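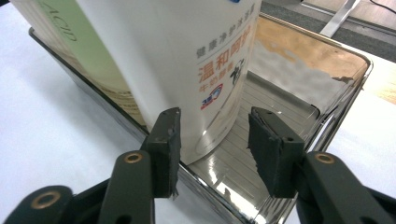
A white bottle in a stainless steel tray.

Home > Materials > Metals > Why steel stays shiny

Why Doesn't Stainless Steel Rust?

Iron is a common metal. It is strong and cheap, but it has one weakness. When iron is in contact with water and air, it slowly combines with oxygen. The result is rust, a flaky reddish-brown material. Rust does not protect the iron under it. It cracks and falls away, and fresh metal is exposed.

Steel is mostly iron with a small amount of carbon added. Ordinary steel is harder than pure iron, but it rusts in the same way.

What is added

Stainless steel contains another metal called chromium. At least one tenth of the weight of the steel must be chromium. Many kitchen sinks, trays and spoons also contain nickel, which makes the steel easier to press into shape without cracking.

The invisible layer

Chromium reacts with oxygen faster than iron does. It forms a very thin skin over the whole surface. The skin is called chromium oxide. It is too thin to see, so the metal under it still looks shiny.

If you scratch a stainless steel spoon, you cut through the skin. The chromium in the scratch meets oxygen from the air, and a new skin forms. A painted steel bucket cannot do this. Once its paint is scratched, the bare steel can rust.

Can it ever rust?

Yes. The word is "stainless," but "stains less" would be closer to the facts. Salt is the main problem. Salty water left on the metal for a long time can break the skin in small spots, and tiny holes called pits may form there. Ships and seaside railings are often made from a grade with a third added metal, molybdenum, which resists salt better.

Try it

Put a plain iron nail and a stainless steel spoon in a dish with a little water. Leave them for 2 days. Look at both and write down any change in color. Ask an adult to help with the nail.

Words to know

Alloy: a metal mixed with one or more other elements.
Oxide: a material made when something combines with oxygen.
Pit: a small hole made by rusting in one spot.

Text by Ott Rätsep

More in Materials
Why does copper turn green?
How is glass made?
What is a magnet?
Why does aluminum feel light?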